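Rindetti Block Surface Collection
Data card

Summary

The Rindetti Block Surface Collection is a reference set of close-range photographs of reddish blocks and the joints and corners between them. It is maintained by the materials documentation group at Partanen and is intended for teaching, surface comparison and the testing of texture analysis methods. Iida Huttunen is the responsible curator.

Contents

The collection holds 3,000 color photographs in 16 folders. Each folder corresponds to one arrangement of blocks. A plain text index in each folder lists the file name, the arrangement code and the surface class of every photograph.

Surface classes

Five classes are used: face, edge, step, corner and mixed. A photograph is entered as "mixed" when no single class covers more than half of its area. Pits and pale flecks are not classed separately. They are recorded in the notes column where they are prominent.

Annotation

Classes were assigned by two readers working independently. Differences were settled by the curator, whose decision is marked with the letter H in the index. Readers were instructed to treat a dark strip between two faces as part of the step or joint and not as a separate surface.

Known limitations

Color is not calibrated across folders, and the red of one arrangement should not be compared with that of another. Scale is not recorded. The Lustico folders were indexed before the "step" class was adopted in April and have been only partly revised.
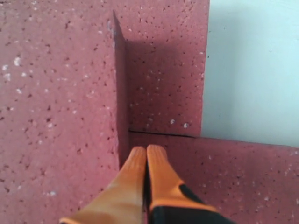 Last modified: January 13, 2015

The speckling of a broad face, with its small dark pits and scattered pale flecks, is the main feature used in texture comparison. Narrow shadowed strips along a block edge are retained at their original brightness, and users who apply contrast correction should state this in their results.

Access and use

Copies are available to teaching and research institutions on written request. Requests are answered within 60 days. Published work should cite the collection by its full name and give the folder numbers used. Redistribution of complete folders requires the consent of the curator.

Related material

The Garow index of surface terms is supplied with each copy.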